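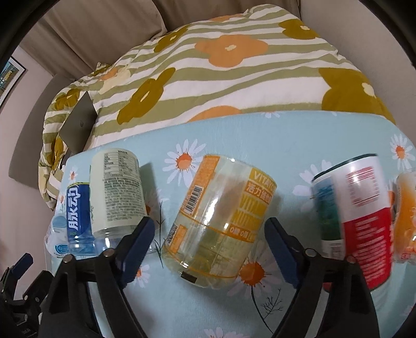 Open gripper pads on either side of a drink bottle, with more bottles and containers on the table.

Plevamine issues revised practice guide for hand-held gripper recording

16/02/2025

Plevamine has published a revised practice guide for recording manipulation tasks with hand-held grippers in private homes. The guide replaces a draft circulated in December and applies to all new sessions submitted to the Plevamine shared archive. Sessions already in the archive keep their present status and will not be rechecked.

The document has 81 numbered clauses in 4 parts: site preparation, equipment checks, conduct of the session, and review before release. Clauses using "shall" are conditions of acceptance. Clauses using "should" are recommendations, and a departure from them has to be recorded in the session log with a short reason.

The longest part covers site preparation. Operators shall record in the room as it is normally furnished. Patterned tablecloths, bedding and curtains may stay where they are, and the draft's requirement for a plain work surface has been dropped. Personal papers, family photographs and anything showing an address shall be removed or covered before recording starts. Computer screens shall be switched off or turned away from the work area.

Packaged goods are treated separately. Retail labels may remain on bottles, cans and cartons in any language or script, including barcodes and nutrition tables. Labels carrying a person's name, such as those on prescription medicine or delivered parcels, are not permitted. Transparent and glossy containers are allowed, but the log shall list them under a separate heading so that users of the archive can select or exclude them.

Equipment checks are set at the start of each session and after any drop or hard contact. The operator opens and closes the gripper through its full travel, inspects both pads for wear or residue, and confirms that the linkage pins are seated. Where two grippers are used, each is checked and logged under its own serial number. A gripper that fails any item shall be taken out of use for the rest of the session.

For the session itself, the guide asks operators to approach the target with the pads open and to avoid pushing neighboring objects aside unless the task calls for it. Failed grasps shall be kept in the recording and marked as failed. Glass containers shall not be lifted over a hard floor. Filled containers should have their caps closed, and any spill ends the take.

Comments on the December draft came mainly from two contributors, Katitmont and Figueroa. Katitmont objected to the plain-surface rule on the grounds that it excluded most of the homes in which its operators work. Figueroa asked for written consent from every adult living at the address, and the final text adopts this in place of consent from the householder alone.

"The draft was written around a laboratory bench, and the comments made that plain," said Jasper De Haan, editor of the guide. "Most of the changes are in part one. The equipment checks are close to what people were already doing."

Review before release is carried out by a person who was not present at the recording. Batches of up to 2000 recordings may be reviewed by sampling, with the sample size taken from a table in the annex. Larger batches shall be split. Plolletti tested the procedure on a set of 2989 recordings, submitted as two batches, and its notes on reviewer disagreement are attached as an annex.

The guide takes effect on publication. Requests for interpretation of individual clauses should quote the clause number and go to the editor. No date has been set for the next revision.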